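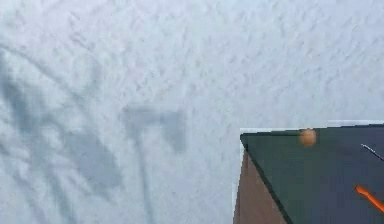 Every January my gym fills up with people who have decided to stand in freezing water. The tub sits out back by the dumpsters, and there is a sign-up sheet for it that runs onto a second page. By the time the weather turns nice the sheet is gone and the lid stays on. I have watched this happen for 2 winters now and I would like to know what everyone thinks they were buying.

I should say I don't mind cold. I grew up with it, I shoveled it, I waited for school buses in it. What I mind is the sales pitch. Cold used to be a thing you put on a coat for. Now it comes with a subscription.

My brother-in-law goes to a place called Cemutia, where you pay 40 dollars to sit in a tub for a few minutes while a young man with a clipboard tells you to breathe. He says it changed his life. I asked him how, and he said he feels more alert afterward. Well, sure. I feel more alert after I stub my toe. Being alert after a shock is what a body does, and I'm not sure it tells you anything about your immune system, your mood next week, or your "resilience," a word that ought to be put away for a while.

When I press people on the evidence they send me links. I do read them, or I read as far as my patience lasts. Mostly they lead to a podcast, and the podcast leads to a man who sells tubs. Once in a while there's an actual study at the bottom of the pile, and then I want to know who was in it, how long anyone kept it up, and what they were compared with. If you take one group of people and have them do something hard and exciting every morning with their friends, and you leave the other group at home, I would expect the first group to report feeling better. You could have them doing jigsaw puzzles in a parking lot.

Aled Jenkins, who I've argued with about this more than anybody, says I'm missing the point. He swims in the reservoir all year and has never paid a cent for it. He says he goes for the quiet and the coffee after, and that he doesn't care what it does to his cells. I have no quarrel with that at all. He likes swimming! If he told me he liked birdwatching I wouldn't ask for a control group.

But he's not the one with the billboard. The billboard belongs to Britik, and it promises that cold will "reset" you. Reset what, and to what? I wrote and asked. I got back a coupon code and a very long email about inflammation that had been sent, as far as I could tell, to everybody who had ever typed their address into the site. I wrote again and was unsubscribed.

There's also the part that gets skipped over in the ads, where sudden cold is hard on the heart and some people ought to talk to a doctor first. At my gym that warning is on a laminated card – behind the towel bin. I only found it when I dropped my keys.

I did try it, in case anyone is getting ready to write in. It was cold. I swore, I got out, and I felt pretty good for the length of the drive home. Then I felt the same as usual, except that my towel was in the back seat and stayed there until it smelled.

So if you enjoy it, and your doctor doesn't object, go ahead and get in. Just try the shower at home before you pay anybody for it. The handle turns all the way to the right.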